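Unit 4 handout: Hand-held gripper kits
Instructor: Isauro Zamudio
Updated 2018-09-09

What we are reviewing

The Skelen kit from Pomthorpe is a pair of grippers you hold in your hands. You do a task with them, and the recording is used later to train a robot arm. The lab is deciding whether to buy it or stay with the Budach rental service. You will use the Skelen kit in lab and turn in a short review.

Price and terms

Skelen, two-gripper set: $2,000, one payment. Cables and marker plates are included. Spare jaw pads are sold separately.
Budach rental: $600 a month, with a minimum of 2 months. Pads are replaced at no charge.
Endale, the third supplier on the August list, sells single grippers only and is left out of this unit.

Work out the break-even point yourselves and show the arithmetic. Leave shipping out.

The test task: soap and dish

Each pair of students does 18 runs. A run starts with the soap on the table and ends with it resting in the dish and both jaws clear. Swap operators halfway through. 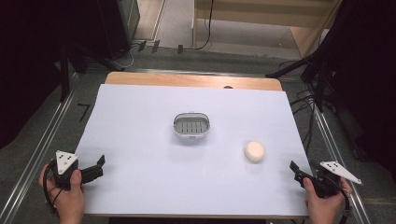 The oval bar with the slotted dish, one gripper in each hand.
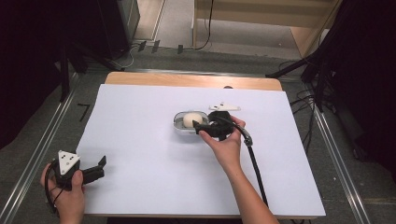
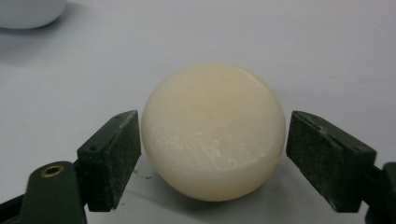 Points to cover in the review

1. Cables. Each gripper has its own cable. Note whether it pulls on your wrist, and where you ended up laying it.

2. Marker plates. The triangular plate sticks out past the body of the gripper. Write down any run where the two plates touched or where you had to turn your hand to avoid it.

3. Jaw pads. Look at the edges before the first run and after the last. Scuffing is normal. Report chips, and say which jaw.

4. Grip on smooth objects. Soap is a fair test because it has no flat sides to hold. Record drops and slips separately. A slip is when the bar moves in the jaws but stays off the table.

5. Comfort. Say how your hands felt at the swap and again at the end.

Logging

Use the sheet at the back of the packet, one line per run. Failed runs stay in the log. If you stop a run early, write "stopped" and the reason, then go on to the next number.

Due at the start of the next lab. Two pages at most, with the log attached. End with a recommendation to buy, rent or do neither.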